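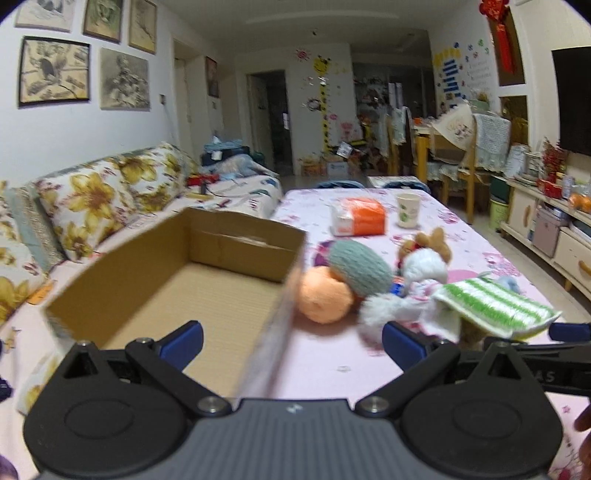 Newsletter > Technical Notes > Yarn and Fiber

Estimating Yardage in Part-Used Balls

July 26, 2019
By the Technical Notes editor, Dradell Yarn Circle

The exchange table at the last meeting produced the usual question: how much yarn is left in a ball that has lost its label or has already been used for something else. Diameter is a poor guide. A loosely wound ball and a tightly wound ball of the same size can differ a great deal in length, and a center-pull cake that has been worked from the inside may look full when it is close to collapse. Weight is the better measure. The method below needs a kitchen scale, a yardstick and a pencil.

Labeled yarn

Most ball bands give both a net weight and a length. Divide the length by the weight to get yards per gram, then multiply by the weight of what remains.

Take a worsted wool sold as 200 yards in 100 grams. The ratio is two yards per gram. If the remainder weighs 11 grams, there are 22 yards left. A fingering yarn sold as 200 yards in 50 grams has a ratio of four yards per gram, so the same 11 grams would be 44 yards. The ratio should be written on a tag and kept with the ball, because the band is usually lost well before the yarn is used up.

Bands that give length in meters should be converted before anything else is done. Multiply meters by 1.094 to get yards. Mixing the two units in a single project is the most common error in the worksheets members hand in, and it puts the answer off by almost a tenth.

Remove anything that isn't yarn before weighing. This covers stitch markers, safety pins, the band itself and any cardboard core. Cores vary enough that a standard allowance isn't useful. If the core can't be taken out, find an empty one from the same product and subtract its weight.

Unlabeled yarn

Where there is no band, the ratio has to be measured. Unwind 20 yards along a yardstick or around a niddy-noddy of known circumference, under light and even tension. Cut it, or mark the place with a slip knot, and weigh the unwound part on its own with the rest of the ball held off the pan. If 20 yards weigh 8 grams, the ratio is 2.5 yards per gram.

A shorter sample isn't recommended on a kitchen scale. With one-gram resolution the reading can be off by half a gram either way, and on an 8-gram sample that is an error of just over 6 percent. On a sample of five yards of the same yarn, which weighs 2 grams, the same half gram is an error of 25 percent. Members who don't want to unwind 20 yards should use a scale that reads to a tenth of a gram.

Tension matters more with some constructions than with others. Chainette and boucle yarns stretch easily under the hand, and a sample measured tight will overstate the length available for knitting. Lay the yarn down and let it relax before reading the yardstick. Singles should not be allowed to untwist while hanging. 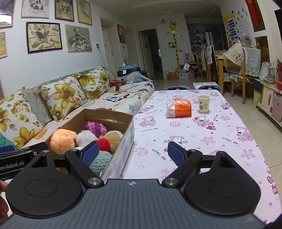

Novelty yarns are a separate case. A thick-and-thin yarn, or one with tufts or pompoms at intervals, has no constant ratio over a short length. The sample should cover several complete repeats of the pattern. For eyelash and faux-fur types the repeat is short enough that the 20-yard sample is adequate. For self-striping yarn with a textured section, weigh each section separately if the design depends on having enough of it.

Choice of scale

The circle now owns two. The Andik bench scale has a capacity of 3000 grams and reads to one gram. It is suited to full skeins, cones and whole project bags. The Mateos pocket scale reads to a tenth of a gram and is the one to use for unlabeled samples and sock yarn remainders. Both are kept in the supply cabinet with spare batteries. Either may be borrowed between meetings if it is signed out on the sheet inside the cabinet door.

Before use, set the scale on a hard surface. Carpet and padded ironing boards give unstable readings. Place the bowl or box that will hold the yarn on the pan, press tare, and wait for zero. A ball should sit fully inside the container with no tail hanging to the table. Weigh three times, lifting the ball off in between. If the readings differ by more than one step of the display, check the batteries.

Neither scale has a calibration weight. A fresh, unopened ball is not a substitute, as commercial put-ups are allowed to vary and the band states a nominal figure. A check against a second scale is enough for this purpose.

Moisture

Wool takes up water from the air, and its weight changes with the season even when its length does not. A ball weighed in a damp basement in summer will be heavier than the same ball weighed in a heated room in November. Cotton does this to a smaller degree and acrylic hardly at all. For ordinary projects the effect can be ignored, provided the whole stash is weighed in the same room on the same day. It can't be ignored when a remainder weighed at home is being compared with one weighed at the meeting hall and the two together are only just enough for a sleeve.

Yarn that has been washed after unraveling should be left to dry until two readings taken a day apart agree.

Yarn needed per row

The same approach answers the second common question, whether there is enough left to finish. Weigh the ball, work four rows at the full width of the piece, and weigh again. Divide the difference by four to get grams per row. Divide the remaining weight by that figure to get the number of rows available. Hold back enough for the bind-off, which on a standard method uses three to four times the width of the edge. Stretchy bind-offs use more and should be tested on the swatch.

Four rows of a narrow piece will not register properly on the bench scale. Work a full pattern repeat, or use the pocket scale. For shapes that grow, such as a top-down triangle, the figure per row rises as the work goes on, and the calculation should be repeated at each pattern section.

Recording

The revised stash sheet has columns for fiber, ratio, weight, calculated yards and date weighed. Calculated yards should be rounded down to the whole yard. Please do not enter a yarn class (worsted, DK and so on) for unlabeled balls on the basis of the ratio alone. Cotton is denser than wool, and a cotton yarn and a wool yarn with the same yards per gram will not be the same thickness. Wraps per inch should be taken as well and entered in the last column.

Members who use the Dolilico stash software can enter the ratio directly under the custom yarn field. The program will accept a blank weight without warning and then reports zero yards. Fill in the weight first.

Items brought to the exchange table from now on should carry a tag with fiber, ratio and weight. "Unknown" is an acceptable entry for fiber. Balls with no tag can be weighed on arrival, but please come early, as only one person can use the bench scale at a time. Blank tags are on the supply shelf next to the sign-out sheets.

The next Technical Note covers joining methods for superwash wool, with break-strength results for spit splice, Russian join and felted join on three yarn types.

Contact the newsletter | © 2019 Dradell Yarn Circle | Back to top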